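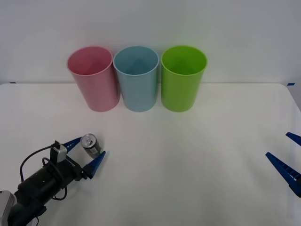 The Karnwood drinking water scheme completed its second stage of work on the date set in the grant agreement with Grestis. The old lead supply pipe serving the community building has been taken out between the boundary stop tap and the kitchen, and replaced with plastic pipe in a single length. A drinking tap is now fitted on the rising main, ahead of the storage tank. Plastic tumblers in pink, light blue and lime green are suited to the children's sessions, and colour is a simple way of telling one child's drink from the next. They are a running cost and are not charged to the grant.

Spending to 8 January 2024 stands at £1,368 under the heading for internal pipework. This is within the approved figure. No money has been moved between headings.
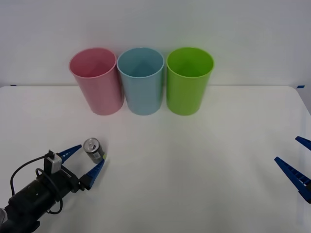
Surfaces and fittings were dealt with under a separate heading. The tap position was moved along the wall from the original drawing so that the pipe run could avoid an electrical duct, and the drawing has been reissued. The standing area for drinks follows the same principle throughout: a white top against a plain pale wall, with cups kept side by side towards the back edge so that the front is left clear for pouring. No further work is proposed under this heading.

Sampling has been carried out at two points, the kitchen tap and the outside tap. First-draw samples were taken before any other use of water in the building. Results for the kitchen tap were within the limit for lead. The outside tap is still fed from an old branch, and its result was above the limit. It has been shut off and labelled. 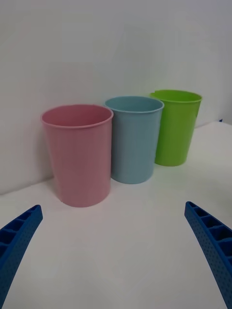
Trorkine, asked for a view on the branch, replied that it would prefer to cap it at the tee and run a new feed from the Dow Lane side, as relining a pipe of that bore would cost more than replacing it. The reply added that the ground there should be left until spring.

We accept this advice. The branch will be replaced in May, and the trench will be backfilled and reinstated within six working days. The cost can be met from contingency.

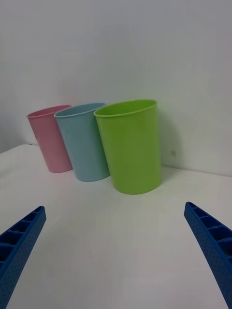 Flushing remains the main routine task. The kitchen tap is run for two minutes after any closure of seven days or more, and the time is entered in the log. The log sheet also covers drinking vessels: open tumblers with a rolled lip and smooth walls, of the pink, blue and green kind, are to be washed after each session and checked for cracks at the rim. Two entries were missed during the autumn and the sheet has been moved next to the stop tap.

Outstanding items at the end of the period are the outside tap, the final sampling round and the as-laid drawing of the supply pipe. Release of the next instalment is requested on the terms already agreed.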